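The foam comes first

Most of what gets written about hand-held grippers concerns what happens after the session: the training, the policy, the arm that finally does the task without a person attached. I look after the station where the sessions happen, and I think we have our attention in the wrong place. A pair of grippers is a machine like any other. It wears, it loosens, and somebody has to keep it fit to use.

Take the finger pads. Ours are black foam on a hard block, and the foam is the only part of the tool that is supposed to touch anything. It is also the cheapest part we buy, and so it gets treated as if it didn't matter. An edge frays, then a corner starts to peel, and the operator goes on with the task since the jaws still close.

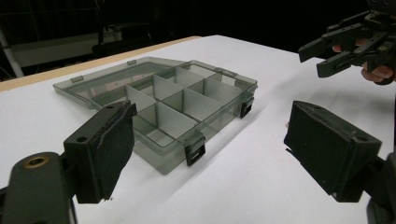 I would change a pad at the first lifted corner. The usual argument against this is consistency: a new pad grips differently from an old one, so you should run a set to the end and swap them all together. I held that view for a long time at Stotesska. What changed my mind was going through the service log for the Holum station. It had 3366 recorded runs on it, and the pads had been changed 6 times, always late. A worn pad isn't consistent either. It changes a little every day and leaves no entry in the log.

The same goes for the task object. We use a small compartment organizer with a hinged lid and clip latches, and people handle it as a prop. It should be on the maintenance sheet with everything else. Latches get stiff or slack, dividers ride up in their slots, and hinges on thin plastic don't last forever. Grarkberg, our other station, keeps a spare from the same batch and retires the old one after 249 openings. That number is arbitrary and I have no quarrel with it. Any number that gets followed is better than waiting for a crack.

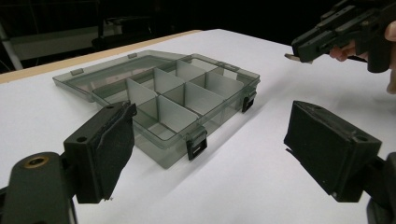 The organizer open with both latches hanging free, the gripper's two fingers on each side of the working area.

My second complaint is about cables. Drawings of a two-handed station show the tools and the table and leave the cables out. Then the operator stands up to it and finds a loop around the hand. Strain on a connector is slow damage. In March I replaced a lead that had been giving short dropouts, and nothing about the outside of it looked wrong. I now check every lead by flexing it near the plug before the first run – it takes less time than the calibration does.

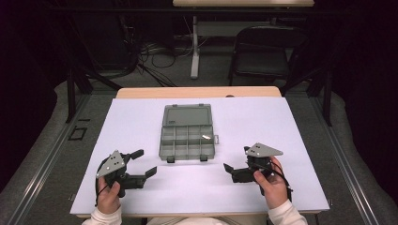 Setup deserves the same plain treatment. Put the board square to the table. Tighten the finger screws by hand with a proper driver and leave the powered one in the drawer. Look at the threaded inserts while you are down there, as a turning insert will feel like a tight screw until the day it pulls out. Open and close each gripper through its full travel and listen.

Our checklist, which we call the Lưu sheet after the first station it was written for, has 34 lines. New people complain that it is too long, and they have a point about the last page, most of which repeats the first. I would cut that page tomorrow. I would not cut the pads, the latches or the leads.

What I would like is for maintenance time to be written into the session plan, with a name against it, the way recording time is. At present it comes out of whatever is left at the end of the day, and on busy days that means the grippers go back on the rack with the same peeling corner they had in the morning.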